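4. Cabin Trim Levels and Perceived Quality

4.1 Background

Carmakers sell the same body and engine under several trim names, and the price gap between the lowest and the highest can be larger than the gap between two models in the range. Buyers are asked to pay for materials, sound insulation and equipment that they mostly meet from the driver's seat. Earlier work in this project (Section 2) dealt with how dealers present these levels on paper. This section deals with what buyers notice when they sit in the car and touch it.

The question is a narrow one. We wanted to know which interior parts change a person's guess at the trim level when everything else stays the same. We did not ask whether people liked the cabin, and we did not ask what they would pay until the guess had been written down.

4.2 Cabins and parts

The tests used a single sedan cabin supplied without badges by Follard, a seat and interior supplier. The cabin had working doors, adjustable front seats and a full dashboard, and no engine or running gear. Four groups of parts could be swapped: the door cards, the center console lid, the steering wheel rim and the switchgear. Each group came in a base version and an upper version. The base door card was molded in one piece with a grained surface. The upper card had a stitched insert at elbow height and a padded armrest. The two console lids looked much alike when closed and differed in hinge damping and in the foam under the cover.

Seat covers were left alone. In a pilot run at Kendum, the seat material decided nearly every guess within the first few seconds, and the remaining parts had no chance to show an effect. All results below were therefore obtained with the same dark cloth seats.

Noise was handled in the same way. The doors were fitted with one set of seals throughout, and the latch was adjusted in January so that both front doors closed with the same effort. A weak latch on the passenger side had drawn comments in the pilot.

4.3 Procedure

There were 200 participants, all of whom held a driver's license and had bought or leased a car before. Each person sat in the cabin for 10 minutes. They were told to adjust the seat, open and close whatever they liked, and put both hands on the wheel at least once. They then moved to a desk and placed the cabin on a printed scale running from the entry trim to the top trim. Only after this did they write down the extra amount, in dollars, that they would expect to see on the window sticker compared with the entry car.

Assignment to a parts combination was random. No participant sat in more than one combination, as the pilot showed that people who had seen two versions began to hunt for differences and reported them even where there were none. The session leader, Chrysoula Antoniadis, read the instructions from a card and did not answer questions about the car.

4.4 Results

The steering wheel rim had the largest effect on the trim guess. Participants with the upper rim placed the cabin higher on the scale whether or not the other parts had been changed. The door cards came second. Their effect depended on the seat position: taller participants, who sat further back, rested the elbow behind the padded area and often failed to mention the armrest at all.

Switchgear had a smaller effect, and it was uneven. The window switches were noticed and the light switch was hardly touched. The console lid made no measurable difference to the guess, although several participants opened it more than once and wrote favorable remarks about how it closed.

With all upper parts fitted, the mean expected price increase was $2,550. The spread was wide. Participants who currently drove a car with a leather-covered rim gave lower figures than those who did not, which agrees with the view in Zacharopoulos that familiar equipment stops being counted as an extra.

4.5 Limits

A parked cabin leaves out road noise, vibration and the feel of the pedals. It also leaves out the exterior, and wheels and paint probably shape the guess before the door is opened. The Flandholm data in Section 5 cover complete cars and should be read together with the results given here. The order in which participants touched the parts was not controlled, and an early contact with the rim may have colored the rest of the session.
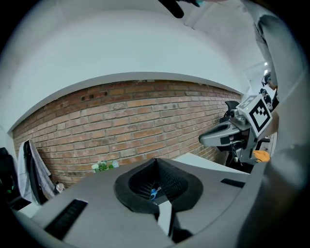 Figure 4. Black rubber collar in the gray housing of the hand-held gripper.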